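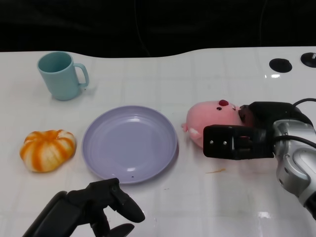 1/ Grasp re-ranking on a two-arm tabletop setup

Thread on what we ran in January. The question was narrow: if a policy proposes several grasps and a small scorer picks one, does the scorer still help when the objects are soft? Most of our earlier numbers came from rigid parts.

2/ Objects

Mug, plate, striped pumpkin, plush pig. The pig is the one we care about. It is round and has few places where two jaws line up well. The mug has a handle and a rim, so almost any scorer looks good on it.

3/ Method

The base policy (Kalora) samples 12 candidate grasps from the head camera view. The scorer (Setis) sees the same view plus the planned jaw pose and returns one number per candidate. Top score gets executed. No retry, no force feedback. Both arms stay powered, but only one is allowed to grasp in a given trial.

4/ Data

1939 logged grasps to train the scorer, all from our own table. 70 trials per condition for evaluation, start poses drawn from a fixed list so both conditions see the same layouts. Natalia Cuautle wrote the pose list and did the labeling without knowing the condition.

5/ Result, rigid objects

Small gain, inside the noise. The base policy was already close to its ceiling on the mug. I would not claim anything from this part.

6/ Result, pig

Failures dropped by 25 percent relative to taking the policy's first sample. The remaining failures are mostly one kind: the jaws close on an ear or a limb and the body rolls out during the lift.

7/ Position matters

With the pig right next to the plate, the scorer prefers approaches from the open side, even when that means a worse line through the body. We never trained for clearance. My guess is that rim contacts in the logs were labeled as failures often enough to teach it.

8/ What did not work

Averaging scores over three image crops. Slower, same ranking in nearly every trial. Also tried the Gelness features in place of ours. Worse on plush, same on the mug.

9/ Limits

One table, one lighting setup, a white glossy surface with strong reflections. Glare near an object shifts the score and we have not measured by how much. Medrano has a matte table and will run the same pose list there next.

10/ Pose list and labels go up with the write-up. Scorer weights later, after the matte table runs.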